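Flirnico双臂叠衣台使用感受:叠衣间用了一个冬天之后

发表于 07/03/2021 分类:设备与工具

上一篇写蒸汽熨台的时候,评论区好几位都在催我写叠衣机器人,说你们不是装了吗,怎么一直不吭声。我是故意拖着的!这种东西刚装上那阵子写出来的全是新鲜劲儿,要么吹上天,要么骂到地底下,都没什么参考价值。现在从秋天用到了开春,脾气摸得差不多了,可以坐下来好好聊一聊。

先交代背景,老读者可以跳过。我在Vikasby的叠衣间干活,我们主要接工装和医护服的洗涤,也收一些酒店的员工制服,棉的、混纺的都有,颜色嘛,浅蓝色占了一大半。班组连我一共13个人,早晚两班倒。叠衣这个工序以前全靠手,从烘干出来的大筐里捞一件,抖开,铺平,折袖子,对折,摞起来,再捞下一件。干过的人都知道,手不算最累,最累的是肩膀和脖子,一直低着头。我右边肩膀天气一变就提醒我,比天气预报还早。

机器是去年10月进来的,型号叫Flirnico,经销商是Herrero。同行里我知道还有Flundinberg那边的一家也上了同款,我们后来互相通过几次电话,交换了不少土办法,后面会讲到几条。

先说它是个什么样的东西

两条小机械臂,白色的外壳配黑色的关节,底座固定在台子前沿的一条黑色导轨上,手腕上面各有一个相机模块。夹爪是两根手指那种,黑色的。它没有传送带,也没有我们原来想象的那种大滚筒,就是在一张台面上像人一样用两只"手"去拎、去折。第一次看见的时候,我旁边的同事脱口而出:"就这么点儿大?"

台面我们用的是深棕色大理石纹的那张,上面有白色的纹路,擦起来方便,我个人很喜欢。唯一要留意的是别在上面放杂七杂八的东西,机器看台面是靠相机的,多一件东西就多一分糊涂。我们有人习惯顺手把笔和胶带搁在台上(我也搁过),后来在墙上贴了张条子,还是会有人搁。

叠好的去处、没叠的来处,用的都是那种带孔的浅色塑料篮,轻,透气,摔不坏,这个没什么好评的,就是篮子。

下面进正题,按我自己在意的顺序来,没有按说明书的顺序。顺便说一句,说明书有50页,翻译腔很重,"请将织物置于可被理解之区域",我们组里现在还拿这句话开玩笑,谁要是站的位置挡路了,就请他回到可被理解之区域去。

叠得怎么样

分衣服。简单的短袖上衣、平整的枕套、毛巾这一类,叠得很像样,边对边,角对角,比我赶时间的时候叠得好。带大口袋的、带拉链的、腰里有松紧的,就看运气了。最麻烦的是口袋,口袋那一块布是双层的,厚薄不一样,夹爪有时候会只捏住上面那层,一拎,口袋张开了,衣服本身没动。碰到这种情况它会松开重来,重来也不一定成功。

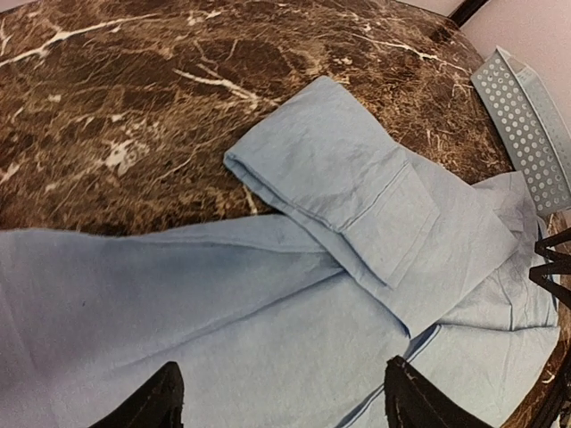
手腕相机里的浅蓝色衣服,上层翻折过来,能看见口袋样子的一块。

我在这件事上花的工夫最多。刚开始我们照经销商教的办法,把衣服从篮子里拎出来随便往台上一放,让机器自己去摊。它能摊,就是慢,慢得人站在旁边手都痒痒,恨不得上去帮它一把(严禁,安全培训里反复讲过)。后来Flundinberg那边的同行在电话里教了一招:放上去的时候先抓住肩线抖一下,让领口大致冲着里面。就这么一个动作,多花不了多少力气,后面机器顺很多。我们试了一周,全组都改成这么放了。

还有一招是我们自己琢磨的。衣服刚从烘干机里出来的时候带静电,薄的料子会自己贴自己,机器分不开层。在推车上多晾一会儿再送过来,就好多了。这个小经验说明书里没有,我跟Herrero的售后提过,他们说会反馈,后来有没有反馈我不知道。

速度呢,我不想给一个漂亮的单件时间,那种数字都是挑最顺的一件掐表掐出来的。我给一个对干活的人有用的:顺的时候,一个班下来它能叠将近200件。手快的老员工比它快得多,这一点谁也不用担心面子问题。可是它不去吃饭,也不会脖子疼,下午犯困的那段时间它跟早上一个样。所以到下班一看,摞起来的高度还是挺可观的。

不适合它的衣服我也列一下,给准备买的朋友省点事:连体服,别试了;带魔术贴的,会粘到台上别的衣服,试过一次就不想有第二次;深色的厚夹克能叠,形状不好看,客户那边收到了会问;围裙带子太长,拖来拖去,建议先打个结。

噪音

这一项我要给高分!装之前我最怕的是吵,烘干间就在隔壁,已经够热闹的了。用下来,两条手臂动起来只有一点轻轻的嗡嗡声,人在旁边正常说话完全没问题,收音机也听得见。晚班的同事反而嫌它太安静,说有时候抬头发现它停了都不知道停了多久。后来我们把提示音打开了,默认是关的,菜单藏得很深,在"维护"下面的"偏好"里,找不到的可以在评论区问我。

提示音有好几种,建议选那个短的。长的那个像微波炉,第一天我同事听到以后跑去茶水间看了一圈。

安装和线

装机那天来了一男一女两位师傅,人很客气,干活也利索。台子三面有围板,浅色的,据说对相机看东西有好处,我不懂原理,反正围上之后它认衣服准了一些。前面露在外头的线有点多,白色线槽收了一部分,两头还是能看到成束的电线和接头。我有一点强迫症,每次擦台子都想把它们重新理一遍,忍住了。提醒一下,清洁的时候千万别用湿抹布往线那边带,我们规定只擦台面,前沿那一块由维护的人来弄。

毛絮是个问题,做我们这行的都懂。棉絮飘得到处都是,会落在相机上、关节缝里。我们现在每班交接的时候用软刷子扫一遍。一开始没人告诉我们这事,有几天它老是抓空,大家都以为是机器坏了,打电话给售后,售后隔着电话让我们先擦擦镜头,擦完就好了。那天我挺不好意思的。

软件和那块屏幕

屏幕是触摸的,戴着薄手套也能点,这个好评。界面有中文,翻得马马虎虎,不影响用。选衣服种类的那一页图标太小了,上衣和枕套长得很像,眼神不好的同事老点错。我自己用不同颜色的小贴纸在屏幕旁边做了个对照表,土是土了点,大家都说好用。

更新比较频繁,有时候更新完动作会变,以前先折左袖子,现在先折右袖子,没有任何通知。对机器来说也许无所谓,对站在旁边配合它的人来说,节奏一下就乱了。你已经习惯在某个时候递下一件,结果它在那个时候正好伸手过来。希望厂家做更新的时候能想到旁边是有人的,提前说一声就行。

急停按钮位置合适,站着一伸手就到,这个我每次来新人都要让他们亲手按一下,按完再教别的。

说说人的事

机器本身聊得差不多了,我知道很多人更想看这一段。装机之前,组里气氛不太好。主管开会的时候说"不会裁人",大家点点头,出了门谁也不信。我也不信。有位大姐叠了半辈子衣服,手艺是全组最好的,那几天在更衣室里一句话都没有,把自己柜子里的东西收拾得整整齐齐,看得人心里发酸。

现在过了一个冬天,13个人还是13个人。这话我说得很小心,我只能说到今天为止。明年怎么样,我不知道,主管多半也不知道。

变的是活儿。以前上班是叠,叠,叠,现在是分拣、摆放、看机器、检查、补叠它叠不了的。有人喜欢有人不喜欢。我算喜欢的,肩膀确实轻松了,走动的时候多了,低头的时候少了。那位大姐起初很不喜欢,她说站在边上看一个东西笨手笨脚地干自己的活儿,比自己干还累!这句话我记得特别清楚,后来我也有同感,看它连着抓空几次,那种着急是真的会累的。

后来主管让她负责质检,机器叠出来的每一摞她过一遍手。她的手一摸就知道里面有没有夹着翻过去的袖子,都不用打开看。厂家的人来调试的时候,在旁边看她叠了一下午,问她为什么先折这边不折那边,她自己都说不上来,就是手这么走的。再后来机器的折法真的改了一点,更像她的了。她嘴上说"学得不像",我看她还是有点得意的。

这里我有个意见,已经跟主管当面提过,写出来也不怕:既然用了人家的手艺去调机器,应该在工资上有个说法。她的岗位名称改了,工资条上的数字没怎么改。主管说在走流程,我过段时间会在这里更新结果。

另外一件事是聊天少了。以前叠衣台是长长的一条,大家面对面站着,手里忙着嘴也不闲着,谁家孩子考试、谁家菜涨价都是在那儿听来的。现在长台拆掉了一半给机器腾地方,人分散开了,各看各的。开头那段时间我下班回家觉得哪里不对劲,想了好久才想明白,是一天没说几句话。我们后来跟主管商量,把质检台挪到了剩下的那半截长台对面,好歹又能凑到一起了。准备上设备的老板们,画平面图的时候请想想这个,图纸上看不见,干活的人天天感受得到。

还有统计。机器会记录每个班叠了多少件、停了几次、每次停了多久。本来记机器没问题,可是停机的时间里有一部分是人在换篮子、在分拣,这么一来等于也在记人。有一阵子早班和晚班的停机时间被打印出来贴在墙上,贴了没几天大家就互相看不顺眼了。晚班人少,停得自然久一些,这能怪谁?我们去找主管谈,他倒是痛快,当天就撕了,现在这份数据只给维护用。我建议别的厂在装机之前就把这个谈清楚,白纸黑字写下来,别等到贴出来了再吵。

新人培训也跟以前不一样了。以前新人来,站在老员工旁边看着叠几天就会了。现在新人先学机器,学得很快,可手工叠的底子不扎实,碰上机器停了,或者来了一批连体服,就有点傻眼。我们现在要求新人头一个月照样练手工,有年轻人不理解,说反正有机器。等到有一回送来一大批带长带子的围裙,他就理解了。

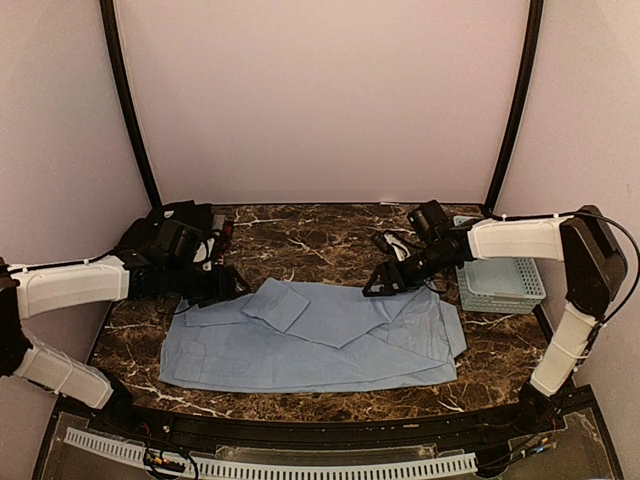
Marcela Havlíček:我们厂也在叠衣间上了双臂的,我最想补充的是轮岗。一直盯着机器的那个位置特别耗神,我们原来是固定一个人盯整班,后来改成中间换人,大家的火气小了不少。还有,出错的时候让操作的人自己有权停机,不用先去请示,这一条比什么培训都管用。

谢谢补充,第一条我们正在试。我们现在的排法是盯机器的人和质检的人中途对换,那位大姐死活不肯去盯机器,就由她去了。停机的权限我们从一开始就是给操作的人的,这一点Vikasby做得还可以,我给主管记一功。

她说的耗神我再多讲两句。很多外行觉得看机器是轻松活儿,坐着就行。你要是坐着,多半很快就走神,走神的时候它偏偏就把一件衣服拧成麻花。站着盯又会不自觉地绷着劲儿,总想伸手。我的办法是手里给自己留点别的事,比如把下一批按种类分好,眼睛时不时扫一下台面,耳朵听提示音。这样时间过得快,人也没那么僵。不一定适合所有人,可以试试。

价格和售后

具体价格我不方便写,我们是租的,合同是公司签的。能说的是保修三年,夹爪手指上的垫算耗材,不在保修里,这个签之前一定要问清楚。我们的手指已经换过一回,换起来不难,配的小扳手别弄丢,我们那把丢过一次,在烘干机的滤网里找到的。

Herrero的售后电话通常能打通,远程解决的多,上门要等。有一次右边那条手臂回原位总差一点点,师傅隔了好几天才来,那几天我们全靠手工,才发现大家的手已经有点生了。我叠到下午,肩膀那个熟悉的酸劲儿又回来了,一边揉一边想,哦,原来以前每天都是这样的。

给谁买,不给谁买

衣服种类单一、量又稳定的洗衣厂,可以考虑,工装和医护服这种天天差不多的最合适。种类杂的小店我不推荐,光是在屏幕上切换种类就够你烦的。指望它一来就能少请几个人的,我也不推荐,你会发现人还是那些人,只是站的地方变了。如果是想让手下人的肩膀和脖子好过一点,那我会说,值得认真看一看,最好带上一两个真正叠衣服的人一起去看样机,别光是办公室的人去。让他们上手放几件自己厂里的衣服,带口袋的一定要带几件!

我的打分:叠衣质量中上,安静程度很高,软件及格,线和毛絮那一块扣分,售后中等。总的来说会续租,前提是更新的事情他们能改一改。

下一篇打算写推车,我们新换的那批轮子有问题,跑起来往左偏,已经撞过门框了。有用过静音轮的朋友欢迎先在下面留言,牌子和尺寸都写上,我去问问能不能换。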